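Penrose is coming back, and yes, I bought the first one

For release in January

Hi, I'm Perla Jaramillo, and I run Briltodport, a small blog and (since last spring) an even smaller shop for people who spend too much on hobby stuff and then write to me about it. Today I get to announce something I've been sitting on for weeks: we're bringing back the Penrose, the folding desk shelf that sold out in an afternoon and filled my inbox for the rest of the year.

I should confess that I was a customer first. I featured the Penrose on the blog as a plain old impulse buy, next to a fountain pen I didn't need and a third messenger bag. I gave the pen away. The bag is under my bed. The shelf is still on my desk holding up an alarming number of paperbacks, so when its designer, Theophilus Aidoo, asked if I'd like to help sell a second run, I said yes before I'd finished reading the email.

We're making 600 of them this time, plus 100 in a dark green finish that Theo fought for and I was dead wrong about. That's 700 shelves, almost all of them going out through the blog, with a few kept back for Hadiza Fashola's store in Nolleslow – she stocked the first run when no other shop would return our calls, and I haven't forgotten it! 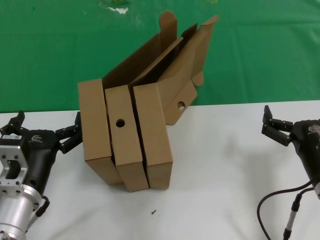
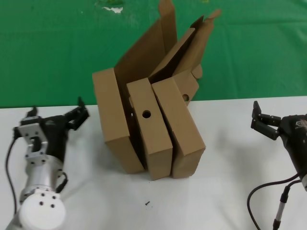

The price is staying where it was. Kendra Girard, who does our books, would like it known that she argued for a small increase and lost. There's a limit of 2 per household, which I realize is rich coming from me. Readers on the Hellel mailing list (that's our monthly letter, it's free, it's mostly me talking about notebooks) get a link at 9 in the morning on launch day, and everyone else gets in at noon.

"I thought we'd sell a handful to friends," says Theo. "Then Perla wrote that post and I had to cancel my vacation."

If you'd like to borrow a shelf for review, or you just want to talk me out of the next thing I'm eyeing, write to Somtochukwu Haruna on our press desk. Som answers faster than I do, and review shelves go out in the order people ask.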